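Ticket 3319: Cap loses its shape in the Nukau clear storage box
Status: open
Product: Nukau box, 15 pack
Opened: 19th December

Problem as reported
The listing says a baseball cap goes in "without creasing." I bought the pack in November for a closet shelf and every soft cap I own has come out with a dent in the front panels. Stiff ones are fine. I doubt this is a one-off.

Reply from Nonham support
Please confirm the cap is clean and fully dry, and that the lid is not being forced. Most creasing comes from overfilling.

Customer update
One cap per box. Lid not forced. I don't see how one cap can be overfilling. I also tried the tissue paper trick from your help page (article 455) and got the same dent with bits of tissue stuck to it.

Reply from Nonham support
Try these in order and tell us where the dent shows up.

1. Take the cap out and leave it on a table overnight.
2. Open the strap at the back all the way before putting the cap in.
3. Put it in crown up, brim toward the long side.
4. If it still dents, send a photo of the cap next to the box.

Customer update
Step 1 helped a little. Step 2 did nothing that I can see, and I'm not convinced it was ever going to. Step 3 made it worse. For step 4, it's the khaki cotton one, beside the clear plastic.
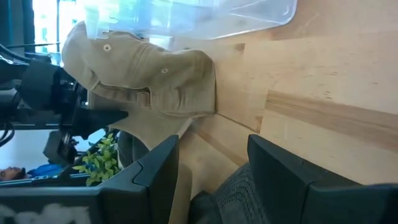
Still open
Does the 95 on the underside of the box mean a size? If it does, which size is meant for caps? The Plirkov boxes I had before said so on the lid. I'd like an answer to that before I try any more folding advice.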